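Pollmont Readers' Blog: Minutes of the Editorial Meeting
2 min read

Date: 10 September 2024
Present: Yvette Gill (chair), Huguette Nguyen, Karine Doucette, Sorcha Cruickshank (minutes)
Apologies: Francine Landry

1. Minutes of the previous meeting
Approved with one correction: the Dufour giveaway closed before the reviews index was rebuilt.

2. Review backlog
The index lists 438 published reviews. A further 30 advance copies are logged as received with no reviewer assigned. Titles unassigned at the end of September will be moved to the "received, not reviewed" page.
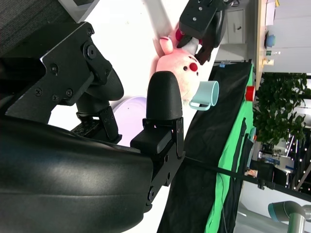
Pink plush toy and lavender plate, white tabletop

3. Star ratings
Half stars will be dropped for new reviews. Existing half-star ratings stay as published. K. Doucette will update the template and the rating key in the sidebar.

4. Disclosure line
Each review of a supplied copy must name the supplier in the first paragraph. Ondach titles posted over the summer lack the line. H. Nguyen will add it and mark each post as edited.

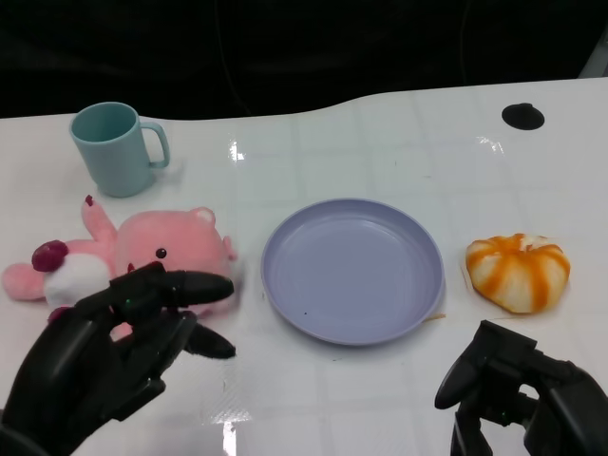

Francine Landry, by email, asked that the line also cover audiobooks and library loans, and objected to placing it above the plot summary. Audiobooks agreed. Library loans not agreed. Placement unchanged.

5. Comments
Comment threads will close after 20 days. Comments giving away an ending will be hidden behind a spoiler tag and left otherwise unedited. The Atero plugin handles both settings.
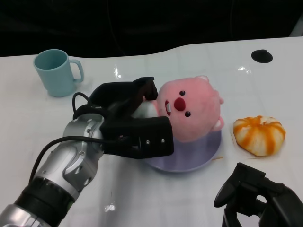
Threads on the read-along posts are exempt and stay open until the last chapter post is up. Y. Gill will write the notice for the comments policy page.

6. Any other business
The 2 guest reviews held over from the last meeting were accepted, subject to copy edits.

Meeting closed.

Recent posts
Read-along schedule: September
How we assign review copies
Dufour giveaway: results

Contact | Copyright Pollmont Readers' Blog | Back to top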